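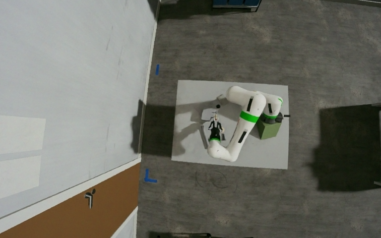 Fig. 2. Concrete-textured floor beside pale panels (rendering).

Unit 2: Moisture in Slabs and Crawl Spaces
Handout for the evening section

Read the Jolo and Janero product sheets before class. Both say their coating "stops basement moisture." Ask what kind. Water vapor coming up through a slab is one problem, liquid water pushed in by a high water table is another, and a coating sold for both deserves a hard look.

The tape test. Tape a square of clear plastic to the slab, seal all four edges, and leave it overnight. Drops under the plastic suggest vapor from below. A dry result proves very little. I have seen dry squares in July on slabs that failed by spring.

Where the water comes from. Check the gutters first. A 900 square foot roof sheds over 500 gallons in a one-inch rain, and a short downspout puts much of it next to the footing. Extending a downspout is cheap, so a contractor who quotes for an interior drain before walking the outside of the house should be asked why.

Crawl spaces. Vidal recommends its fan kit for every vented crawl space. I don't. Warm, humid air blown across cool joists can leave them wetter than before – check the dew point first.

Homework: the Estik worksheet, questions on page 42. Show your units. "The brochure says so" will not get credit.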